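Plivarden Wall Mount: Section 4, Hanging the Screen and First Power-Up
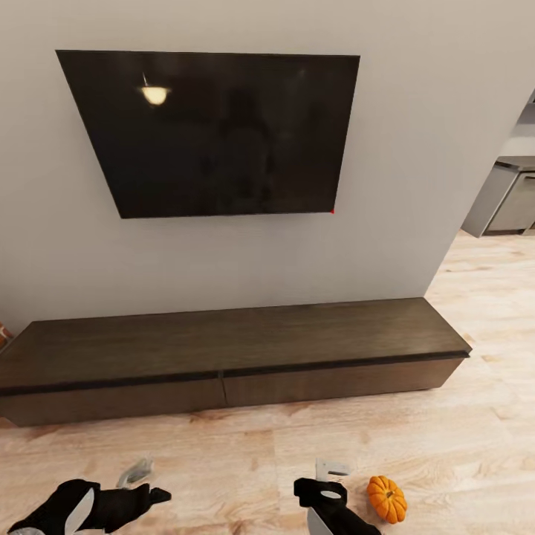 Vy Quan asks that installers run the cables before the screen goes on the plate, as the ports are hard to reach once the arms are locked. The steps below follow that order.

Before you begin
Complete Section 3. The wall plate must be level and all lag bolts tight. Two people are required for steps 3 through 5.

1. Attach the vertical rails to the back of the screen with the M6 bolts. Hand-tighten only.
2. Feed the power and HDMI cables through the center opening of the plate. Leave 300 mm of slack.
3. Lift the screen and hook the upper ends of both rails over the top edge of the plate.
4. Connect the cables with the lower edge of the screen pulled forward.
5. Lower the screen until both latches click. Pull gently at the bottom to check.
6. Tighten the rail bolts from the side with the short Kowalchuk wrench.
7. Plug in the power cord. On most models a standby light comes on. Wait 23 seconds before using the remote.

CAUTION: Do not use power tools on the rail bolts. Overtightening can crack the rear housing.

Note: If a lamp reflects in the glass, loosen the tilt knobs, angle the screen down 2 degrees and retighten.

Note: For screens with a 100 mm hole pattern, use the Cetusau adapter (sold separately).

Revised Oct 22, 2025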